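Storage Use in Small Shared Bathrooms
Project report, Housing and Interiors course
Kenna Jardine and Lutz Stüber
26/10/2023

1. Purpose

The project looked at how wall storage is used in the bathrooms of the Gallberg student residence. The building has 60 bathrooms, each shared by two residents. The housing office had received complaints that there was no place to put personal items, although every bathroom has a cabinet. We were asked to find out whether more storage was needed or whether the existing storage was badly arranged.

2. Method

Residents kept a written log for two weeks in March. Each entry recorded the item, where it was taken from, and where it was put back. The logs gave us 298 usable entries. Entries with no return location were left out. We also measured the cabinets and the free wall next to them, and asked residents which items they would not leave in a shared room.

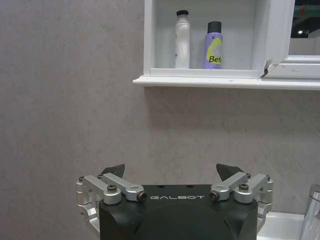
Wall-mounted storage leaves the floor clear for mopping, but it fixes the reach height for everyone who uses the room. Residents under 160 cm tall reported trouble with the upper part of the cabinet and tended to leave items on the sink. A white cabinet with a shelf, mounted on a pale gray stone-effect wall, offers two kinds of storage in one unit, and the logs show that they were used differently. Items needed every day went on the shelf. Spare items and medicine went inside the cabinet and were seldom moved.

3. Results

Of the logged items, 80 were put back in a different place from where they were taken. Most of these were toothpaste, hair products and razors. Shared items moved more often than personal ones. Where the two residents had agreed on a side of the shelf, fewer items ended up on the sink.

4. Discussion

The cabinets are large enough for two people if spare items are kept in the bedroom. The shelf is the limiting part. A second open shelf below reach height would help more than a larger cabinet. We did not test this, and the logs depend on residents writing down every move, so short uses are probably missing.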